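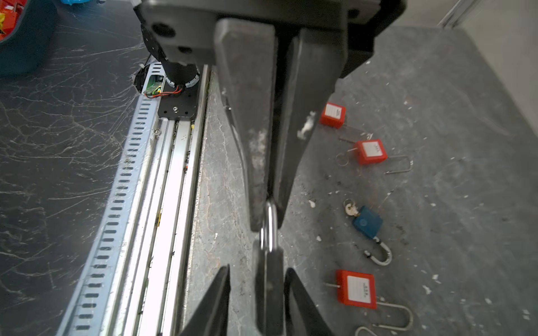
*Workshop tips by Yareli Espinoza, with bench notes from Dayana Ochoa*

The Flumdale bench arm kit has been on our worktop since November, and I'm still finding new jobs for it. It comes as a rail, a carriage, a two-finger gripper and a bag of screws that you will want to tip into a tray before you start. Building it took me 11 hours spread over several evenings, and I enjoyed nearly all of them!

These are the things I wish I'd written on the lid of the box.

## Setting up

- **Clean the rail before every session.** Grit settles in the grooves, and a dry paintbrush gets it out far better than a cloth does.
- Wipe the fingers too. Ours pick up white dust from whatever was last on the table, and a smooth metal shackle will slide about if you leave it there.
- Tie the wires back near the carriage, then run it by hand from one end to the other. If anything tugs, cut the ties and start again.
- Start slow. The Hikden software lets you turn the speed right down, and Dayana keeps it there for anything new.

## Practising with padlocks

Padlocks are brilliant for learning on. They have a heavy end and a thin end, they don't mind being dropped, and a mixed handful of red and blue ones makes it easy to say which one you want moved. Pick one up by the shackle first and let the body hang. Once you can do that and put it down gently, try gripping the body, which wants a wider opening and a lower approach.

Keep a bit of space between them to begin with. Long shackles love to hook each other, and keys on rings are worse.

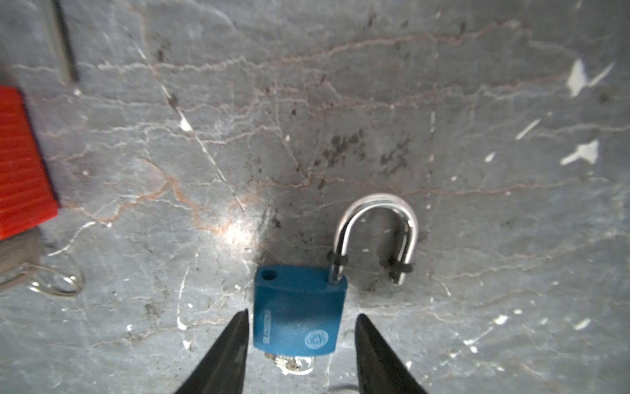 The Flumdale gripper is the best part of the kit, and it deserves a bit of care when you set the opening width. I bring the fingers down wide, one either side of the thing I'm after, and only then close them a little at a time. With a lock like the blue BLOSSOM one, I line up on the flat body and leave the open shackle well out of it, as a swung-out shackle makes the whole shape lopsided. Look where the key is as well – if it's still in the underside, it can catch on the table when you lower the arm.

## Light and tabletop

Shiny metal and a lamp straight overhead don't get on. Move the lamp to one side until the bright spot on the table is away from where you're working. A veined or scratched board can make small parts harder to pick out, so I put a plain mat down for screws and washers.

## Worth the money?

We paid 271 for the kit, and the spare fingers from Trimeo were another 22. For a home workshop that's a proper purchase, but I've used mine far more than I expected. The printed manual is thin on wiring, so read page 3 twice. Dayana would like a longer rail, and I'd like a quieter motor. We've both asked for spare fingers again next time we order.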